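Section 4. Connecting Kitchen Appliances to the Wavach Power Monitor

4.1 Before you begin

The Wavach monitor records how much electricity each appliance draws and sends the readings to the Davalari home display. Only one appliance may be connected to each monitor. Do not use the monitor with an extension cord.

CAUTION: Switch off the appliance at its own controls before unplugging it.

4.2 Pairing the monitor

1. Plug the monitor into a grounded wall outlet. The status light flashes amber.
2. On the home display, select Devices, then Add Monitor.
3. Hold the button on the monitor for 2 seconds. The light turns green when pairing is complete.
4. Enter the four-digit group code. The factory setting is 1461.
5. Plug the appliance into the monitor.

If the light is still amber after 30 seconds, move the display closer and repeat steps 2 and 3.

4.3 Assigning an appliance type

1. Select the new monitor from the device list.
2. Choose the type that matches the appliance: Refrigerator, Kettle, Microwave or Other.
3. Press Save.

Countertop microwave ovens, door open:

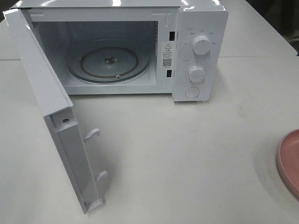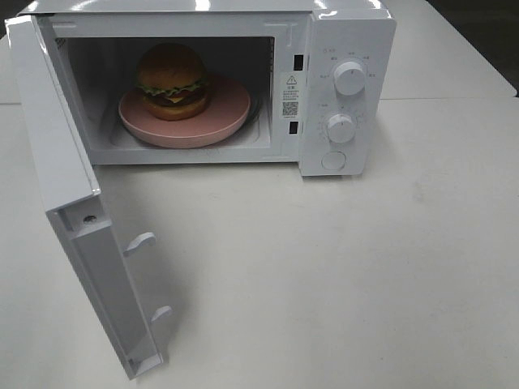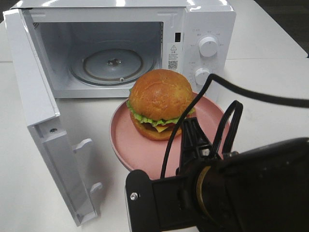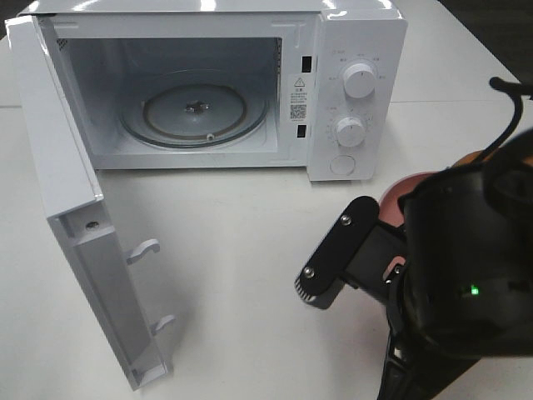
4.4 Setting a usage alert

The display can sound an alert when an appliance nears its monthly allowance. The standard alert level is 80 percent – this may be changed at any time.

1. Select Alerts, then Monthly Allowance.
2. Enter the allowance in kilowatt-hours.
3. Press Save and return to the main screen.

NOTE: Readings are stored on the display and are kept during a power failure. The clock must be reset by hand (see Section 6). Households using the older Grekico display should follow the steps in Appendix B.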